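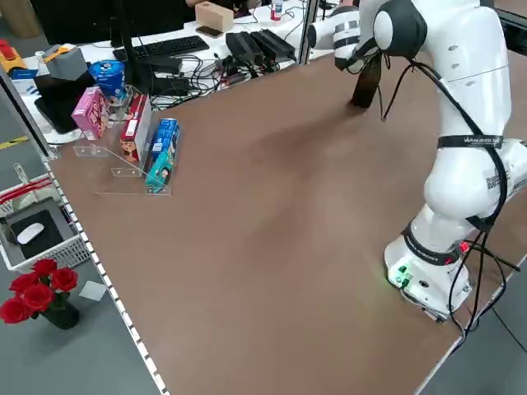 Football Club Management, handout for week 7: squad planning and the winter window

Read this before Sunday's seminar. Last year's group didn't, and we spent an hour on what a loan is.

A squad list is a promise made in summer by people in a good mood. By midwinter two strikers are hurt and the manager is telling reporters he's happy with what he has. Treat that sentence as the opening bid in a negotiation – with other clubs, and with his own board.

Our case is Ernthorpe, who sold their captain to Trulmont in the summer and kept the money.

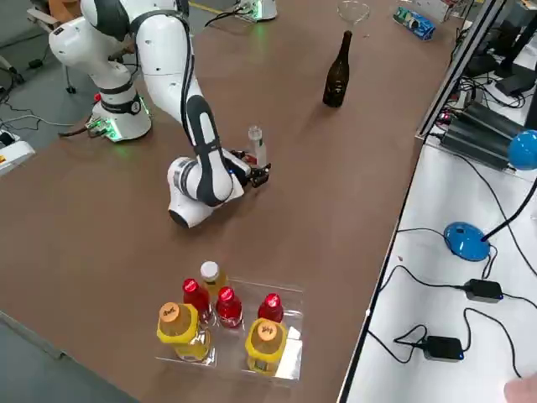 Anum Sandhu objects that keeping the money was the sensible part, and that the mistake was letting a third of the squad reach the last year of their contracts together. Fair. Bring the contract table and argue with her.

Minutes played are the next thing to look at. Ernthorpe's left back had over 710 by the end of fall and his deputy had none, so the deputy was cover in the sense that a spare tire with no air is cover. 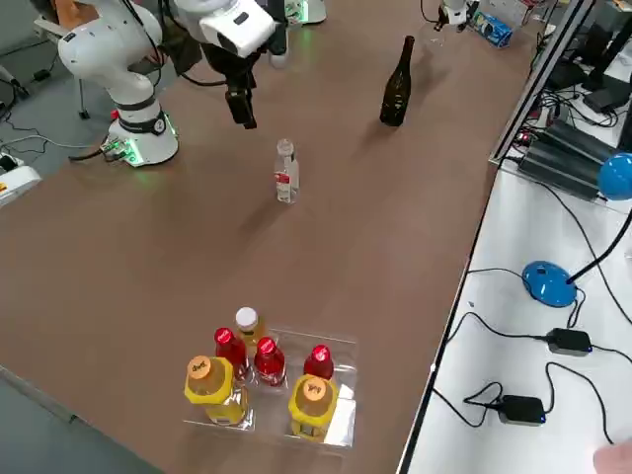

Loans look cheap because the fee is small. Check who pays the wages, whether the player can face his parent club, and whether he can be called back the week you need him.

For the seminar, write 500 words on whether Ernthorpe should have bought in the window.

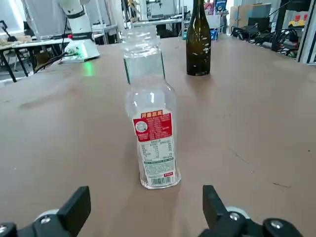 Use the wage sheet as well as the league table. "They needed a goal scorer" is true of every club in history and earns no marks.

2 comments
Share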